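Home | Routes | Tolls | FAQ | Contact

Driving the Savby to Skadthorpe motorway: questions we keep getting

Is it really faster than the old road?
Sometimes. The planning brochure promised the moon, and I'd take that with a grain of salt. On a quiet morning you'll beat the old road easily. On a holiday afternoon in August, I wouldn't bet on it.

Do I need the Pirihi toll tag?
The sales page would like you to think so. The tag costs 645 up front and takes 5 off each trip. Do the math before you buy. If you only drive this road twice a year, pay at the booth.

How early should I move over for an exit?
The usual advice is 500 meters. That seems late to me when the trucks are bunched up – I start looking for a gap well before that.

Do people keep right?
They're supposed to. Plenty of drivers pick the middle lane and stay there, whatever is or isn't next to them. I have yet to hear a good argument for it.

Is the Nastel app worth having?
I've tried it for 2 summers and I'm not convinced. It tends to report a slowdown once you're already sitting in it. The radio is free.

What does the road look like?
Dark or gray asphalt, broken white lane lines, other cars up ahead: 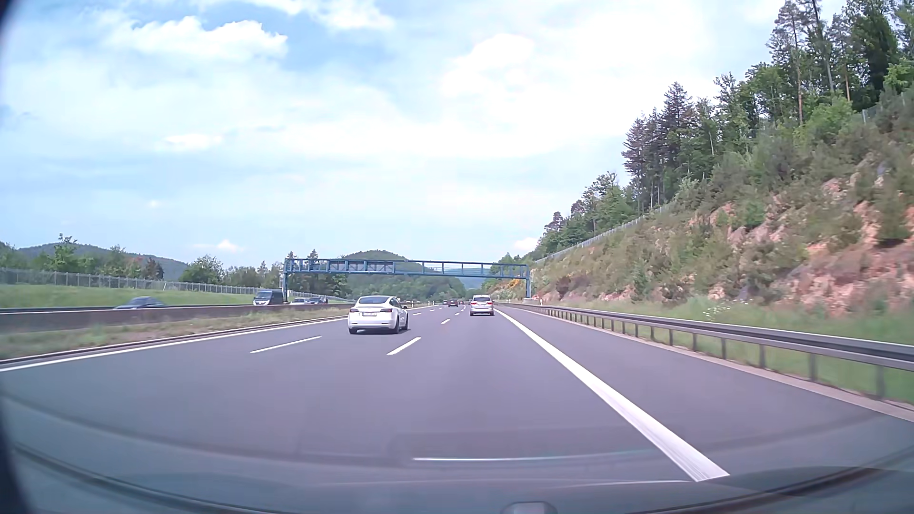
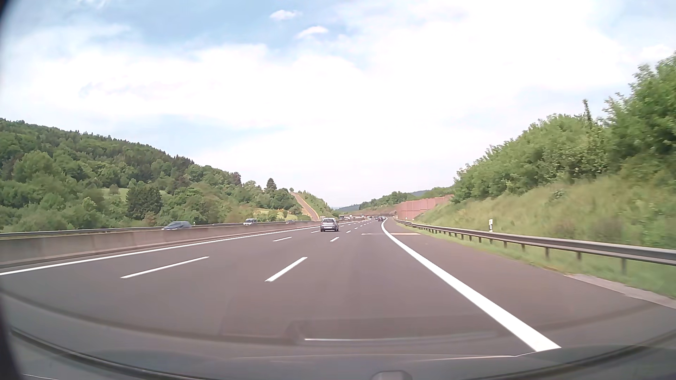
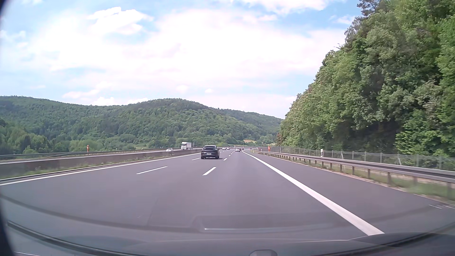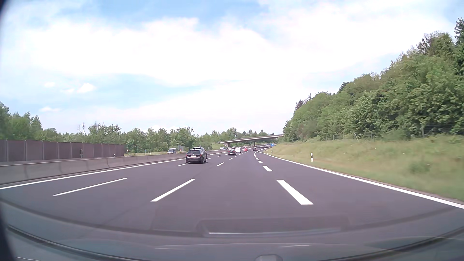

Are the rest areas any good?
The one near Skadthorpe has clean restrooms and bad coffee. The Savby one claims to be open all night, but I've found the shop dark at 10 p.m. – bring your own snacks.

Can I trust the travel times on your route page?
Only as a starting point. They assume you never stop and never meet a slow truck on a hill. Add some time for both.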